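Isemine Residents' Association
Minutes of the April General Meeting

The meeting was called to order at 7:00 p.m. in the Firkero Street reading room. Bence Mészáros presided. The minutes of the previous meeting were approved as circulated.

Parking on Fukell Lane. The Chair reported that the city had received 58 written responses to the proposed permit zone. Members on the north side asked that the evening hours be shortened. It was agreed that a letter to this effect be sent before the comment period closes.
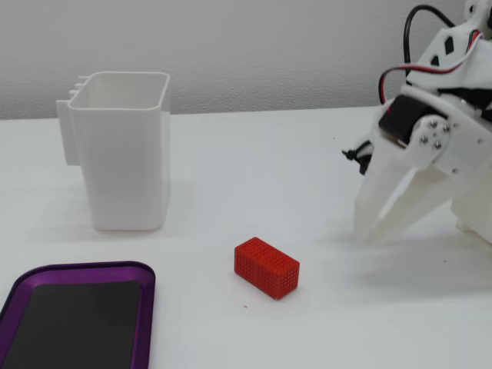 Sidewalk repairs. The contractor, D'Souza Paving, submitted a price of $2000 for the section between the pharmacy and the bus stop. A motion to accept was made, seconded and carried, with two members opposed. Work is to be scheduled outside school hours.

Street trees. A request was received to replace the maple lost in the winter storm. The Chair will ask the parks department which species are permitted under the power lines. Item carried over.

Spring fair. A deposit of $100 for the tent was approved. Table assignments will be posted in the reading room window.

Other business. A member asked that meeting notices be mailed earlier. The request was noted.

The meeting was adjourned at 8:25 p.m.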